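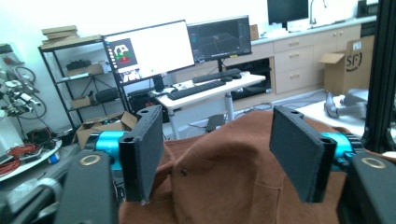

Britgate, 1 April 2025

Hi all! I started at Plitiler when everything on the handling side was done by bare hands, mine included, and we had 30 items on the list. Now it's 121, and my days look pretty different.

Brown fabric between the fingers, desk and both monitors behind it. I used to dread the soft stuff — now I ask for it.

More of my shift goes to deciding how a thing ought to be held, and less to doing it over and over (my wrists say thanks!).

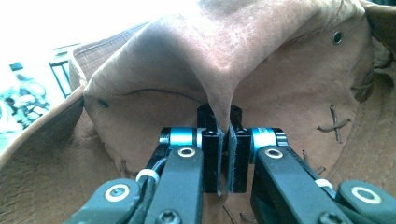 The leather ones are my favorites, and I'll argue with anybody at Whiteley about where to pinch a crown. We get 40 minutes a week for those arguments now, on the clock, and I hope it stays that way past July.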